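Ticket 296: right-hand gripper slips on thick fabric
Opened by: Sohail Memon
Status: open, mostly sorted
Build: Porketti pair, hand-held, second version

Right, so I've been putting this off since July, but it's annoying me enough now that it's getting a ticket. The left gripper is fine. The right one shuts properly with nothing in it, then the minute I pinch something bulky the pads creep apart and whatever I'm holding slides out. Thin T-shirt cotton it'll hold all day. Jumpers, forget it.

First thing I tried was swapping the cables over between left and right, in case it was a duff connector. Fault stayed with the right-hand one, so it isn't the cable (shame, I've got a drawer full of those). 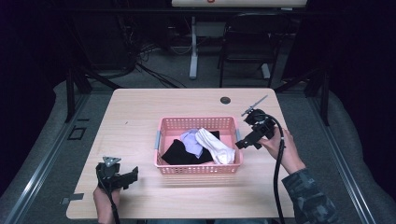 Can I run just one of the pair while the other is in bits?
You can, but set the Castero logger to single mode first or it sits there waiting for the second gripper and never starts recording.

Next I had the linkage apart. One of the arm pins had worked a bit loose, so I nipped it up and ran it open and shut 100 times on the bench. Smooth as you like, and it still let go of a jumper on the first try! I also went back through log 678, which is the last one from before it started playing up, and the closing numbers on the right were higher then. So something has dropped off and it isn't only the pads wearing down.

Then I had a look at the trigger spring -- should have started there really. The one in the right gripper is the old soft sort from the first Tanoli kit, and the left has the stiffer one. I must have mixed them up when I rebuilt them. Fitted a stiff one and went back to laundry.

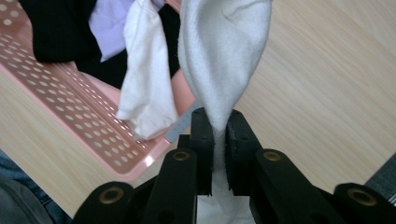 Barkgate Shared Workshop -- Robotics Bench Group

Socks are good, terry ones included. Jumpers hold if I pinch near a seam, less so in the middle of the back. I'd like to try softer pads next, so if anyone has an offcut of that grippy rubber sheet, leave it on my shelf please.

Spare stiff springs are in box 131, and there are only a couple left, so shout before you take one. Leaving this open until I've done a full basket with no drops.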